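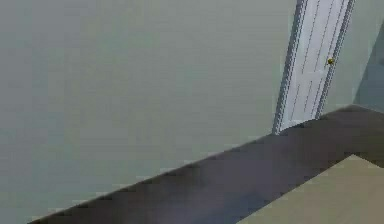 4.3 Setting up advance ticket scanning

Complete section 4.2 before you start. The Ilero handheld must be charged and signed in to the Dobos ticket server.

1. On the handheld, open Events and select your festival or concert.
2. Tap Download List. A list of 2935 tickets takes about four minutes over a wireless connection.
3. Check that the ticket total matches the total on the server. If it does not, tap Clear List and repeat step 2.
4. Open Gates and assign the handheld to one gate only.
5. Set the gate limit. The default is 1000 entries.
6. Scan a test ticket. The handheld beeps once and shows code 317.

Note: Wristbands issued through Grunirent use a shorter barcode. Turn on Short Codes under Settings before scanning them.

Caution: Do not clear the list while the gate is open. Scans that have not been sent to the server will be lost.

7. Tap Lock Setup and enter the supervisor PIN.

If code 470 appears, the ticket belongs to a different event. See section 7.1.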